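The park at Hostcombe closed its gates at nine, and we got there at seven. My cousin wanted the boat ride. I wanted the Trovatitz, the old wooden coaster on the hill, and my aunt wanted to sit down.

We bought one card for the three of us. It had 3000 points on it, and each ride took 391. My aunt kept it in her purse and handed it over at every turnstile as if it were a passport.

The line for the Trovatitz went around the snack stand twice. A sign said the wait was 17 minutes. We stood there for most of an hour. My cousin ate two pretzels and read me the safety rules. When we reached the turnstile, the reader would not take the card. My aunt wiped it on her sleeve and tried again.

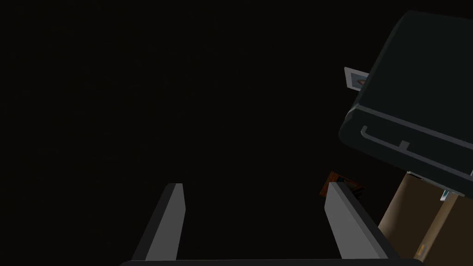
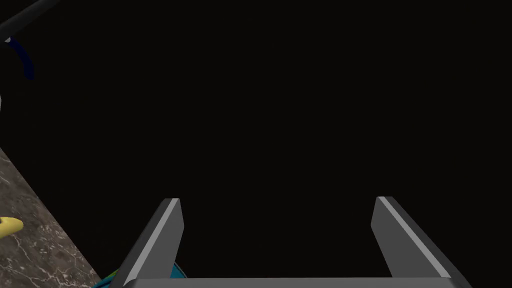
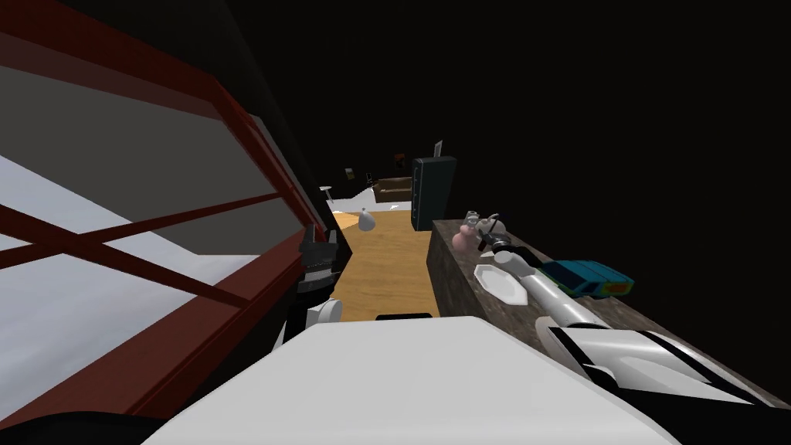
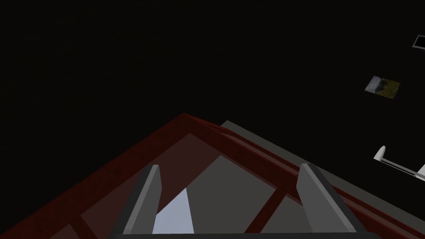
You have to hold it flat, a woman behind us said, the reader on this ride is slow. My aunt held it flat. The light went green and the bar let us through one at a time.

We got the last car. On the first climb I could see the parking lot and the road to Iordache, with a bus going along it. My cousin said she had changed her mind. The chain kept pulling.

I don't remember much of the drop. My aunt laughed the whole way down, louder than I had ever heard her, and lost a shoe on the second turn. The park kept a box of lost shoes by the exit, and hers wasn't in it.

She walked to the car in one shoe and one sock. She still had the card in her hand, and she asked if the park was open in February.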